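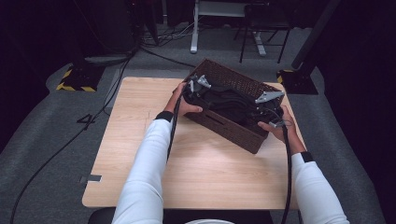
Small Electronics and Cable Recycling: Frequently Asked Questions

Last updated: 4th June

The Nirkura Resource Center accepts unwanted household electronics, including cables, chargers and small appliances. The answers on this page apply to residents. Businesses should contact the Commercial Desk before bringing any material to the site.

Who may use the service?

Any resident of the Nirkura service area may use it. Proof of address is required at the gate. A utility bill or a lease is acceptable.

What does it cost?

Cables, chargers, phones and keyboards are accepted free of charge. A fee of $5 applies to each monitor or television. Payment is by card only.

How should cables be prepared?

Cables may be brought in a basket, box or bag. They do not need to be sorted by type or untangled. Please remove batteries, plugs with cracked housings and anything that is not a cable. Containers are emptied at the counter and returned to the resident.

Is there a limit on quantity?

Each household may bring up to 30 pounds of mixed cable per visit. Larger amounts require an appointment, which may be requested by telephone or at the counter.

Are extension cords and holiday lights accepted?

Yes. Bulbs made of glass should be removed first and placed in the bin marked for lamps. Cords with a built-in battery pack are handled as batteries.

What happens to the cables?

Material is weighed and sent to Forell, our contracted processor, where the copper is separated from the outer covering. Last year the center received 2,261 pounds of cable from households. Cables in working order may be set aside for the reuse shelf.

May I take items from the reuse shelf?

Residents may take up to 3 items per visit. Items are not tested and are offered without warranty.

Will my data be erased?

The center does not erase data. Residents are responsible for clearing phones, computers and drives before drop-off. Items cannot be retrieved once they have been accepted.

Will the hours change in summer?

The counter will close one hour earlier throughout July. Regular hours resume the following month.

Whom should I contact with a question that is not answered here?

Please write to Huguette Fleury, Resident Services, or ask at the counter.

Filed under: Household Recycling > Electronics & Cords

Comments (3)

Tumelo Le Roux
Does the cable limit include the weight of the box? Mine is a heavy plastic tub.

Resident Services
Mr. Le Roux, only the contents are weighed.

Buppha Wongsuwan
Found a printer cord on the reuse shelf that fits my old machine, thank you. Please put the summer hours on the gate sign too.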